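Filed under: Workroom diary, Bags & pouches

Oct 22, 2026

Rain until lunch, so the garden waited and I went back to the pouch problem. I have six designs going and no agreed method for measuring any of them, and the listing for the canvas one can't go up on Rilmont until the internal dimensions are right. The last lot went up with external figures only and I had two messages asking whether a certain notebook would fit. It would not have.

External length is simple. Lay the pouch flat, zip closed, ruler from seam to seam. Internal length is less simple, as the seam allowance and the lining take up room at both ends, and the ends behave differently. On the strap side the canvas is doubled over and stitched through the strap tails, so the bulk sits inside the corner and steals space. I have been writing down the longest object that goes in without bending the end wall. It is slow but repeatable.

For a test object I use card strips cut at 5 mm steps. The strips live in an envelope marked Gadside, after the road I bought the cutter on, and they are now soft at the corners and reading short. I cut a new set this morning from 1.5 mm grey board. The cutter blade is due for replacement, and there is a slight burr on the underside of every strip, which I took off with the back of a knife.
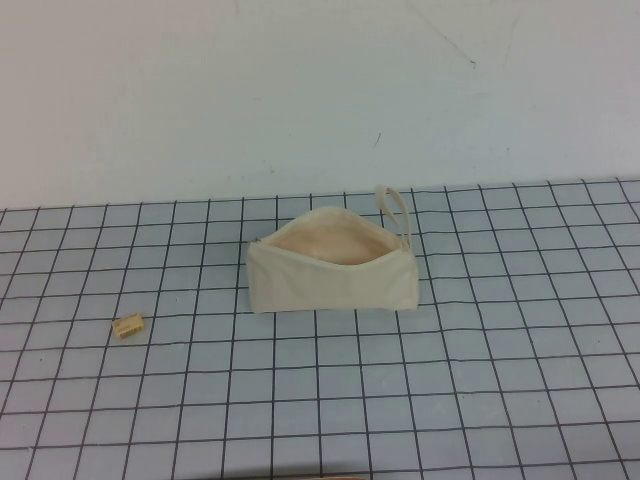
The lining is the part I am least settled on. The peach-beige looks right with the cream, and it makes the inside easier to see into than the dark lining I used on the first run. It does sag. On the paper pattern the lining is the same size as the outer, and it should be smaller – 3 mm off each side and perhaps 4 mm off the bottom. I redrew the lining piece accordingly and marked the old one VOID in red pencil so that I don't pick it up again in January and wonder why everything droops.

Zip behaviour. With the zip run fully back, the mouth wants to stand open in a boat shape, and I would like it to do that every time. It depends on three things as far as I can tell: the weight of the canvas, the stiffness of the tape, and how close the topstitching runs to the teeth. Topstitching at 2 mm holds the tape upright. At 4 mm it rolls inward and catches the lining. I have settled on 2 mm and a zipper foot with the narrow toe. The pull stays a plain small metal one. I tried a larger ring pull in winter and it knocked against the machine bed at every pass.

The strap is the one dimension I am happy with. It is cut from the same canvas, folded in four and stitched down both edges, and it has enough body to hold its loop without being propped. Cut length is 360 mm, finished loop 160 mm once the tails are in the seam. A wider hand needs more, so I will offer a long version at 400 mm cut and see whether anyone asks for it.

Canvas stock, for the record. The Nazarenko roll is the unbleached one and I have used 76 cm off it this month. It creases as soon as it is handled and the creases do not press out fully on a dry iron. A damp cloth and a firm press from the wrong side gets most of them. Faint ones stay in the front panel after turning, and I have stopped trying to remove those. The Ivine canvas is smoother and a shade whiter, but it frays badly at the zip ends and needs the edges overlocked before anything else is done, which adds a step I don't want.

Costing, revised after lunch. One pouch takes up to 60 minutes from cutting to final press when nothing goes wrong. I had been pricing on 45. The difference is all in the lining: fitting it, pinning it, and unpicking the corner on the strap side when the needle skips over the thick part. A size 100 needle has reduced the skipping. Turning the wheel by hand for the last four stitches has stopped it altogether, at least on the two I sewed that way.

Thread: the cream spool labelled 888 is close enough to the canvas that I can use it for the topstitching and the seams both. I checked it beside the window and again under the lamp. Under the lamp it goes slightly yellow, though so does the canvas. Order two more before the end of October.

Flat bottom. The boxed corners are at 40 mm and the pouch sits level on its base when it is empty. I have not tested it loaded on one side, for instance with scissors all at the one end. I expect it to tip toward the strap, where the weight already is. To do tomorrow, with the kitchen scales, in 50 g steps.

Also outstanding:

Grade the new lining pattern down to the small size. Copy the strap lengths into the blue folder. Find the second awl. Oil the machine, which has started to tick above half speed – the hook race, I think, going by the sound, and there is fluff in there from the batting job in any case.

Stopped at half past five. Strips back in a new envelope, the old ones in the recycling.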